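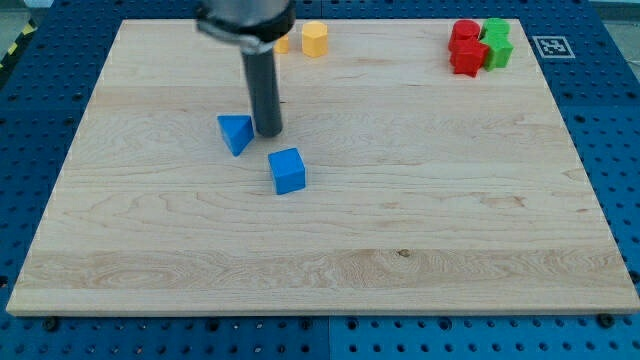
Week 3 is about telling a robot what to do in plain words, and about discovering how few of your words were plain. The task is called Proncombe, after the village where the first version of this course was taught, and it uses the coloured blocks you have already met. A person types a short instruction, the arm carries it out by pushing, and the rest of the group decides whether the instruction was obeyed. Take "push the blue triangle to the blue cube". With the tip beside the triangle and the cube a short distance away on open wood, you would think there was little to argue over. Last year's group argued over it until the room was locked.

Points of dispute, for the record: does "to" mean touching? Does it matter which face touches? If the cube moves as well, has the triangle been pushed to it, or has the pair of them gone on holiday together? Write down your own answers before the practical. Your partner will have different ones, and it is much cheaper to find out on paper.

What the arm can do

The shaft pushes. It does not grip, lift, pinch or flick, and any plan containing the word "pick" will be handed back to you. The controller (Rarnport, on the bench machines) takes a target position for the tip in the plane of the board and moves there at a fixed height. Going round a block is your job. Rarnport will happily drive straight through the middle of whatever you have just spent ten minutes arranging.

Pushing off centre makes a block turn. The cylinders roll away from a clumsy contact, the cubes swing round a corner, and the triangle does something of its own that you should look at in slow motion before writing any code about it. Short pushes with a fresh look in between beat one long heroic shove. Every group tries the heroic shove once, so please get yours over with early.

Clusters

Separating blocks is harder than bringing them together. Look at the far right corner of the board, where two reds and two greens are packed up against each other. "Move the green cube away from the red cube" is seven or eight words to type and a whole afternoon to do, as the tip has to get in somewhere and there is hardly a gap to get into. Before you push anything, sketch the cluster from above and mark which sides the tip can reach. If the answer is none, say so in your log and break up the cluster first. That counts as a step and should be written down as one.

Left, right and other lies

"Left" in your instructions means left as seen in the camera view. It does not mean your left, the arm's left, or the left of whoever is standing on the other side of the table giving advice. The same goes for "near" and "far". Adom Gbeho's notes on the Cifuentes parser list the direction words it understands. "Thataway" was removed in December after a complaint.

The practical

Work in pairs. Each pair writes 8 instructions, swaps them with another pair, and runs the set they were given. You may not explain your instructions while they are being run. You may not sigh either, as this has been found to carry information.

For each run, log the instruction exactly as written, the starting layout, every tip target you sent, and your verdict: done, partly done or not done. Then ask the authors for theirs. Where the two disagree, keep both. The disagreements are the interesting bit and are worth more marks than a clean sheet.

Assessment

The write-up is marked out of 100. Hand it in through Kerard as a single file, with the log at the back. Failed runs lose nothing if the log is complete. Runs described as "basically fine" lose quite a lot.

Reading for next week: Gbeho's notes, section 3, and the part of section 4 before it gets into grammars.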